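2018年5月7日，仿真组笔记，接着上周的写

上午先把 Zorley 仓库里的腕部相机分支合进来了，冲突比想象中少，只有外参那个配置文件打架。Esko 那边把四元数顺序改成了 wxyz，我这边还是 xyzw，合完之后相机直接朝天看，吓我一跳。以后统一按他的来，加载的时候做个断言，模长不对或者键名不对就直接报错，别再悄悄往下跑了！

然后是老问题：白条分割。Mansa 上周五说她那版网络在随机纹理的桌面上老是漏检，我今天用同一批种子重跑了一遍，17 个场景里有 6 个漏得比较厉害。挑出来一张张翻，漏的基本都是浅色木纹桌面，白条和桌面亮度差太小，边缘一糊就没了。深色桌面完全没事（所以之前在 Malldale 演示的时候大家都觉得挺好，那边用的全是深色桌子……）。

试了两个办法：
一是把训练时的亮度抖动范围放宽，快是快，但误检马上多起来，木纹里的浅色纹路也被当成条了。先撤回。
二是在损失里给边缘像素加权，权重试了 3 和 11。3 看着比较稳，11 的话边缘倒是清楚，可是条中间会破洞，像被虫子咬过，哈哈。暂定 3，晚上挂一轮长的，明早看曲线。

还有个坑记一下，省得以后又忘：手指的白色内侧垫也会被分成白条。想想也合理，颜色一样，又老在画面里。Sieglinde 建议用夹爪的已知几何投影出一个掩膜，推理前直接盖掉，反正关节开度我们是知道的。我下午写了个初版，夹爪张开的时候盖得挺准，合拢的时候右边会多盖掉一圈，怀疑是碰撞网格和显示网格没对齐，我用的是碰撞那份。明天换成显示网格再试。

掩膜还带来一个新麻烦：长条有一截本来就被手指挡住，盖掉之后剩下的部分，拟合直线时端点会往外飘。规划那边是拿端点算朝向的，飘一点手腕就跟着拧。我跟 Abelardo 聊了下，他觉得干脆别信端点，只用方向，位置另算。同一个场景里的条都是平行的，方向可以几条一起估，短的那几条也能派上用场。听着靠谱，接口得改，等他周三有空一起弄。 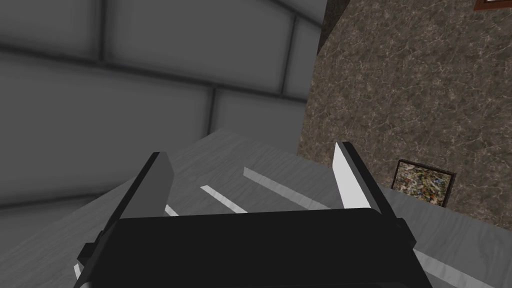 腕部视角渲染，浅色木纹桌面，夹爪张开。最长那条白条的远端压在右指后面。

拿这类视角试方向估计最合适：长条被挡了一截，旁边窄一点的那条下端又藏到夹爪壳体后面，端点没一个能放心用的，可斜着的走向一眼就看得出来。背景我倒不太担心，大理石墙和挂着的那幅花花绿绿的小画目前没引出误检，不过墙面纹理随机化还没开全，先别高兴太早。

顺手把渲染脚本的日志也改了，每一帧都写种子、关节开度和桌面材质名，以后复现不用再翻聊天记录。Hilkka 要的批量回放命令还没做，参数解析那块写了一半，先扔在我的分支上，想用的话自己拉，别指望有文档。

明天要干的：
看夜里那轮训练的曲线
掩膜换显示网格，重点看合拢状态
跟 Esko 确认外参文件里的单位，我怀疑有一处是毫米
墙面随机化全开，漏检和误检分开统计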